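Hand-held gripper (maintenance)

From the Gralach reference pages on small robotics equipment. Last revised January 26, 2023.

A hand-held gripper is a two-finger tool carried by a person and used to record handling tasks for later use in robot training. The fingers and linkage follow the same general layout as a gripper fitted to an arm, and a camera on the tool records what the fingers do. This article covers the setup, routine care and repair of the tool, with attention to work on soft goods such as clothing and bedding.

Construction

The linkage is made of flat black members with openings cut through them. Each moving member turns on a pin. The fingertips carry blue pads, and these make the only intended contact with the object. When the tool is closed on a thin edge of cloth, such as the lower corner of a padded jacket, the pads meet face to face and the pivots stay clear of the fabric.

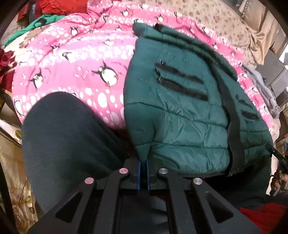
Setup

The tool is set up before the first recording of a session and again after any change of pads. The Bilum checklist, which many small workshops have adopted, gives the following order.

Wipe the lens and both pads with a dry cloth.
Open and close the fingers 20 times and feel for rough spots.
Close the fingers on a strip of paper. The strip should hold at the tip and at the base of the pads.
Record the fully open and fully closed positions.
Lay out the test garment and make one trial fold.

The open and closed positions are stored as 100 and 0 on the opening scale. If the closed reading drifts by more than 3 points between sessions, the pads are inspected before the scale is reset. Resetting the scale over a worn pad hides the wear and leads to weak grips later in the day.

Fabric handling

Quilted coats are a common test item. The filling springs back after a fold, and the smooth shell slides easily, so a small loss of grip shows up early. The garment is usually laid face-up with the front closed and the sleeves turned in before the body is folded.

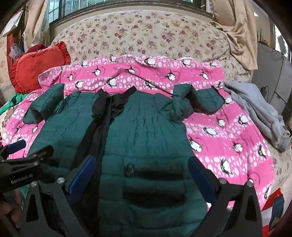

Finger opening has to suit the thickness of the layer being picked up. A single layer of shell cloth needs only a narrow opening, while a folded sleeve needs a wide one. Before a pick on the front of a coat, the fingers are spread with a pad to either side of the chosen spot, as they are over the teal jacket, where one pad is near the black zipper strip and the other near the upper pocket slit. Closing from this position gathers the cloth evenly. Zippers and snaps should be kept out of the pads, as hard edges cut the rubber.

Under the Zorkik method the coat is folded into a compact bundle and then pressed from both sides to check that it holds its shape. The pads are brought in at matching angles. If one side of the bundle gives more than the other, the operator checks for a bent member or a loose pivot before blaming the fold. 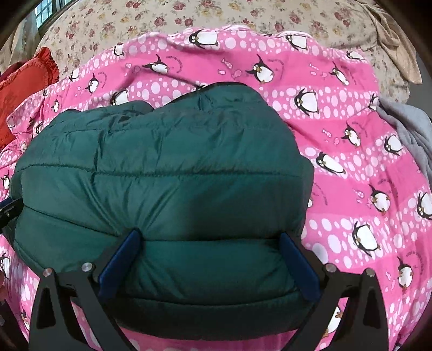

Gripper pads pressed into the near side of a bundled quilted jacket.

Routine care

Lint is the main problem in textile work. It collects at the pivots and along the edges of the pads, and it should be brushed out at the end of each session. Oil is not used on the pivots during fabric work. A dry lubricant may be applied once a month with the pads removed.

Screws are checked by hand after every 20 recordings. A screw that turns freely is taken out, cleaned and refitted with a removable thread locker. Overtightening makes the linkage stiff and can be felt as a delay when the fingers begin to open.

Repair

Pads are replaced in pairs. The old adhesive is scraped off, the finger face is cleaned with alcohol, and the new pads are clamped lightly until set. The Rana repair notes advise leaving them overnight.

A bent member is replaced and never straightened. After the exchange, the full setup is repeated, including the paper strip test. Recordings made between the last good check and the repair are marked for review.

See also

Finger pad
Parallel gripper
Garment folding
Lens cleaning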